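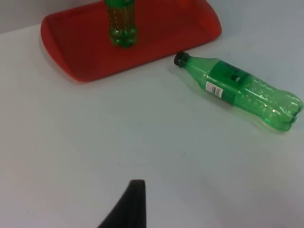 4. Sponsor Renewal among Small and Mid-Sized Clubs

We turn now to the question that first drew us to this subject, and one that club staff brought up in nearly every conversation we had with them: why does a local business that has put its name on a match program for a season decide to do so again? The larger leagues have whole departments for this. A club like Clitholm has one person, a shared desk and a spreadsheet, and we came away with a great deal of respect for how much gets done that way.

Our sample covers 320 sponsorship agreements held by 16 clubs, together with 1,020 written exchanges between club staff and their sponsors. We read all of the exchanges ourselves, which took far longer than planned (and was, we should admit, one of the real pleasures of the project). Each agreement was coded as renewed, reduced or ended, following the scheme laid out in Section 3.

Figure 5

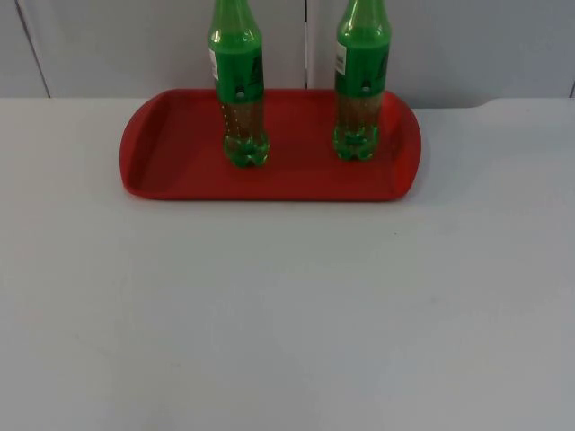

Figure 5. Two green bottles on a red serving tray.

The clearest pattern has to do with timing. Sponsors who heard from their club in the middle of the season, even with nothing more than a friendly note and a pair of tickets, tended to describe the agreement as a partnership when renewal came up in February. Those who heard only at renewal time tended to describe it as a bill. The price of the package mattered less in these letters than we had expected -- several of the most loyal sponsors at Irkdale were paying more than their neighbors for the same board along the touchline, and seemed quite content to do so.

Belmonte is an unusual case and we have kept it apart in the analysis. The club changed grounds partway through the study period, and a number of its agreements were rewritten to suit the new stand, so a reduced fee there doesn't always mean a sponsor had lost interest.

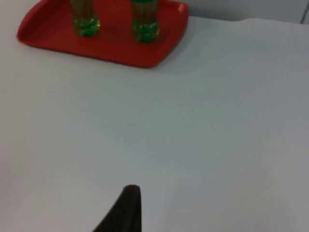

Cheuk-hei Chiu, commenting on an earlier draft, felt that we had made too much of the midseason note: "A club that remembers to write in the middle of the season is probably a club that does everything else well, too." We think this is a fair point, and our data can't fully separate the two. Feng-yi Lu suggested comparing seasons within a single club, and we were able to do this for Prerkolmont, where the notes stopped for one season and then resumed. Renewals dipped and recovered along with them, though one club is a slender basis for a claim, and we return to the matter in Section 6.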